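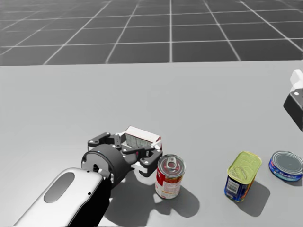 **Pendant over dining table is far too bright, what do I change?**

**gestedthorpe_attic**

We replaced the old ceiling light over the dining table with a Rindier pendant, the wide metal one with the white inside. It looks great when it's off. When it's on, dinner feels like being asked where we were on the night of the robbery.

The bulb that came in the box is a Nurlow rated at 2195 lumens, 13 watts, cool white. The shade hangs 30 inches above the table, which the leaflet recommends and my forehead has confirmed. The wall switch is an ordinary on/off. I rent, so I'd like to avoid opening up the wall if I can.

Do I need a dimmer, a smaller bulb, or a different lamp? My other half votes for candles, and we have already had one incident with a napkin. The table seats 4 and is pushed fairly close to a white wall, if that matters.

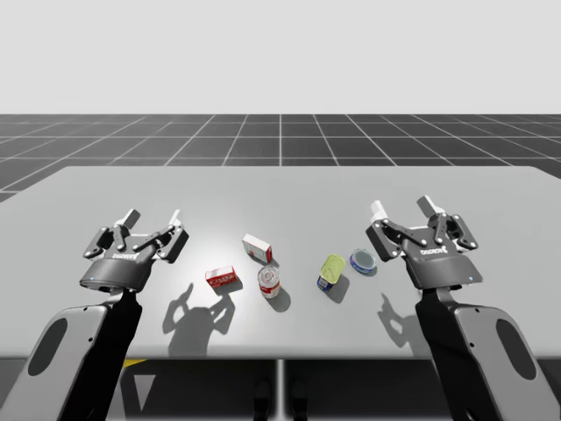

**kartha**

Smaller bulb. You bought something that could light a garage. Done.

(Check the color too. Cool white makes gravy look like a crime.)

**oldsocket**

Kartha is right but in a hurry. Go down to 800 lumens or so and get warm white, 2700K on the box. Buy just one, live with it for a week, and keep the receipt. Every house I have lived in has a drawer of bulbs that seemed like a good idea in the aisle.

If you later want a dimmer without touching the wall, there are bulbs that step down when you flip the switch off and on again. They work fine until a guest flips it twice by accident and you eat dessert in full daylight. Make sure any bulb you put on a real dimmer says "dimmable" – the ones that don't will buzz, and you will blame the fridge for a month.

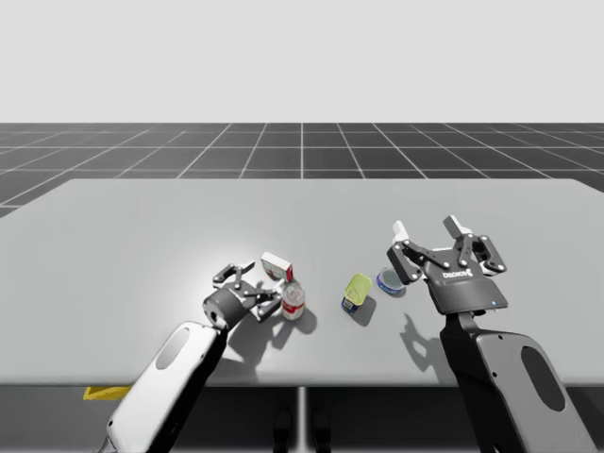
Where the light lands matters as much as how much of it there is. A shade with a narrow opening throws a spot, a wide one like yours washes everything, and your white wall then throws a good part of it back at you. What you want over a table is closer to the gray one in that last picture: a soft bright patch around the small things near the middle, and the top getting a little darker toward its corners. A frosted bulb that sits well up inside the shade will get you most of the way. If you can see the bulb from your chair, it's too low, or you are too tall, and only one of those can be fixed with a shorter socket.

**gestedthorpe_attic**

Got a warm 800 this afternoon. Much better, thanks both. The gravy has been cleared of all charges. I can still see the bulb from the end chair, so that's where my brother-in-law will be sitting.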